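Kitchen-Table Tips for Keeping a Trading Journal and a Tidy Chart Desk
By Pierina De Luca
August

I keep my price charts by hand as well as on the computer, and I love it! An evening with a ruler and a sharp pencil teaches me more about a stock than a week of staring at a screen. It does make a mess of the house, though, so these are the habits that keep mine under control.

1. Pick one surface and stick with it. Mine is the end of the dining table nearest the window. Wipe it first with a barely damp cloth and dry it well, or your graph paper will curl up on you by suppertime.

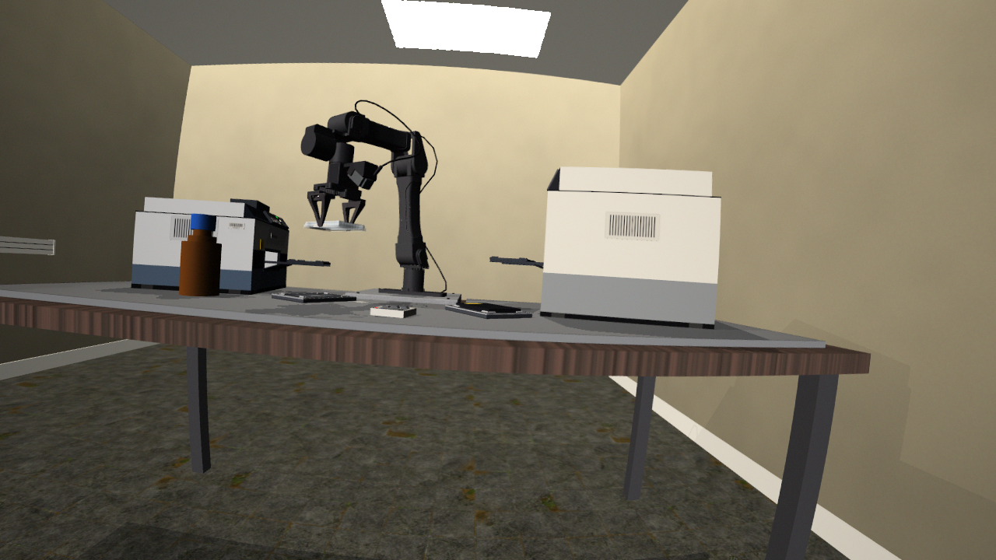
2. Tape the corners down. Low-tack painter's tape is wonderful for this. Press it on your sleeve once before you use it and it will lift off the paper without tearing. I go through a lot of it, and a roll still lasts me up to 30 charts.

3. Choose your scale before you draw anything. Write the lowest and highest prices on scrap paper and leave a few empty squares above and below. I once started a chart of Venden with no room at the top and had to glue on a second sheet — it looked like a kite.

4. Use pencil for the price and pen for the notes. When you fix a wrong closing price (and you will), your comments stay put. A white vinyl eraser cleans up far better than the pink kind, and a soft old makeup brush sweeps away the crumbs without smearing the lead.
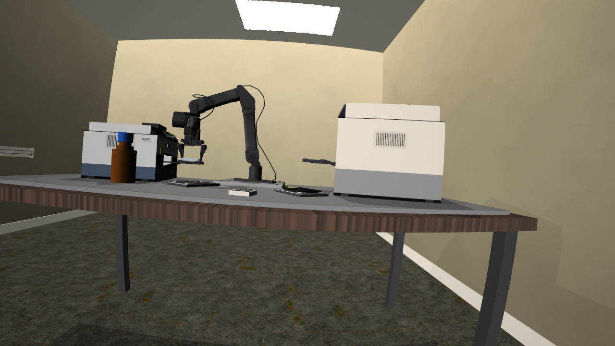 I also keep two pencils going, a hard one for the grid marks and a softer one for the bars, with a bit of red yarn tied around the soft one so I can grab it without looking. Sharpen both before you sit down.

5. Store finished charts flat. A shallow under-bed box is perfect. I slip a sheet of wax paper between pages, and I label the long edge with the company and the month. Plalta and Karpenko each get a folder of their own now, they have so many pages!

6. Write down the reason for every trade on the same day. Just one line will do. "Bought Runevell at 600, broke above the spring high" is plenty. Reading those lines back in winter, with a cup of tea, is a real treat (and sometimes a bit embarrassing).

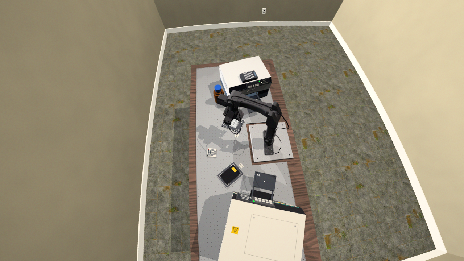

7. Rescue a stained chart. Coffee rings happen. Blot with a paper towel, don't rub, then lay the sheet between two clean dish towels under a heavy cookbook overnight. If the numbers have blurred, go over them again in pencil while you can still read them.

8. Keep the broker statements somewhere else. I use an accordion file in the hall closet, one pocket per month, and check it against the journal on the first evening I have free.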